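Last updated: 7/7/26

Folding table is back at the Braresari clothing swap

If you've ever gone home from our summer swap with a bag of crumpled sleeves, good news! The folding table is back this year, and I stopped in at the Grotenia hall to see how the sorting is coming along. 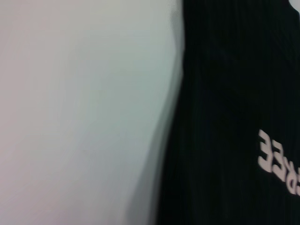

2 min read

Black clothes get a pile all their own this time, which was Irena Żak's idea. Last May everything dark went into one big heap, and people were holding things up to the window to work out what was a sweater and what was a pair of leggings. (I took home the wrong one. Twice.) So now the black stuff gets spread out on a plain white table, checked for holes and folded flat before it goes anywhere near a rack.

Irena folds sides first, then bottom to top, and she wants any logo or patch left on the outside so you can spot your size and style without pulling the whole stack apart.
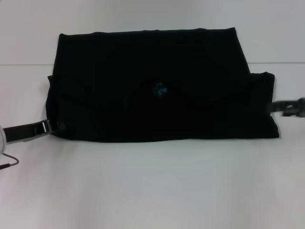
She's also pretty firm about not pressing down too hard on knits, and I've started doing it her way at home. My drawers close again!

The swap took in 1343 pieces last year and Murali Poojary, who keeps the tally, is hoping for 2000. There are 43 families signed up so far. You can bring clean clothes to the side door any afternoon until 4, and please empty the pockets. Czesław Dudek has a jar of other people's keys and would love to give them back.

Shoes and coats are going to the Grajales room down the hall, same as before.

Related
Grajales room gets new coat racks
Where to drop off odd buttons and zippers
Mohcine Metwally's mending night fills up again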